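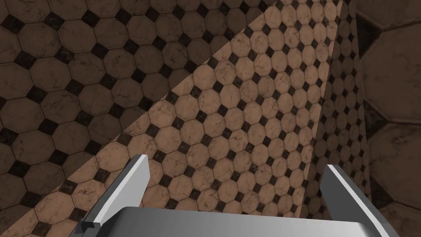

Regrouting the bathroom floor

6 July 2020

I put this job off from November until last week. The grout in the upstairs bathroom had gone dark in front of the tub and was missing in a few spots by the door. I kept telling myself the whole floor would have to come up. My neighbor Hywel Bowen, who laid tile in Meltville for years before he moved out here, came over and tapped across the floor with the handle of a screwdriver. Two tiles near the toilet sounded hollow. The rest were fine, and he told me to leave them alone and just do the grout.

Getting the old grout out is the bad part. I started with a hand saw, the kind with a short gritty blade, and got through one row before my wrist gave up. After that I used an oscillating tool with a carbide blade. It goes fast, but it will jump out of the joint and chip a tile if you push down. I chipped one. It's behind the door and I've decided to live with it.

You don't need to take out every bit. Hywel told me to go down at least half the depth of the tile so the new grout has something to hold on to. I vacuumed, wiped everything with a damp sponge, and vacuumed again the next morning. There was still dust. There was dust in the hallway too, and on the towels I had forgotten to move.

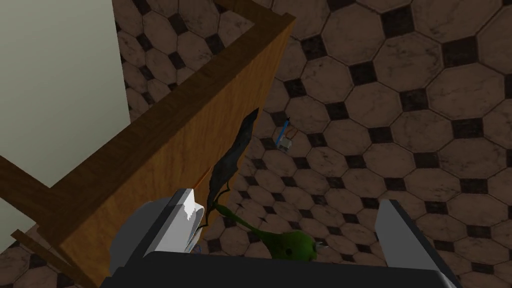

For the hollow tiles I drilled small holes in the joints and injected a tile adhesive made for that purpose, then stacked paint cans on top overnight. They sound solid now. I can't say how long it will last, but the other choice was prying them up and hoping I could find a match. The store in Serrano where the last owner bought them has closed.

I mixed the grout in small batches in an old bucket. The bag says to let it sit, then stir it again before you use it. I skipped that on the first batch and it was lumpy, so that one went in the trash. Spread it with a rubber float held at an angle, working diagonally across the joints. Wait until it firms up a little before you bring out the sponge. I went too early in one corner and pulled some of it right back out.

The haze took longer than I expected. Plain water got most of it, and a dry cloth got the rest the next day. I used far more rinse water than I thought I would, and I changed the bucket 12 times. Pour it outside, not down the sink.

The color dried lighter than the sample. I picked a medium gray and it came out closer to silver. My wife likes it better than what I picked.

I still need to seal it, and the bead of caulk along the tub has to be replaced. Hywel says to wait a few days on the sealer, so the shower downstairs is getting a lot of use.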